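Toy sorting without tears: speaker notes
Anežka Polák, for the Bronley parents' evening

Start with the tub story. When we moved into the Hájek building, our playroom had one enormous toy tub, and every single thing went in it. Blocks, dolls, puzzle pieces, half a cracker. Kids tipped it out, looked at the pile and walked off! Pause here, people always laugh.

Then the good part. We split everything into bins, 13 of them, and I love this system so much I went home and did my own hall closet. Animals got a bin to themselves, plastic and plush together, because that's how the children play with them. A dinosaur and a sea creature can share a bin perfectly well (they have long conversations in our room).

Say the bit about metal. Metal bins get scratched and the shine goes patchy, and I don't mind that one bit. They wipe down in seconds.
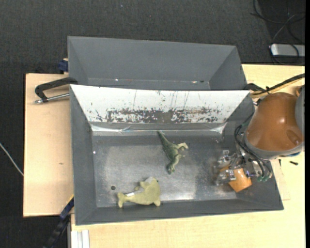

How many toys should go in one bin?
Few enough that a child can see every one of them without digging. For animals, start with a small handful and keep the others on a high shelf.

Now swapping. We change what's out every 2 weeks and the old toys come back like birthday presents. One little boy at Gakside hugged a plush he'd ignored all of September!

Ask the room: who has a bin at home that never gets opened? Wait for hands. Take two or three answers, no more, we ran over last time.

Cleanup song next. It lasts roughly 34 seconds if I don't rush. Sing it, get them to join in on the second go. Plush first, since it's easy to grab, then the hard toys.

Washing: check the fabric tag before anything goes in the machine. Plastic animals go in warm soapy water, then on a towel overnight.

Handouts are by the door. Questions until 8:30, then stack the chairs.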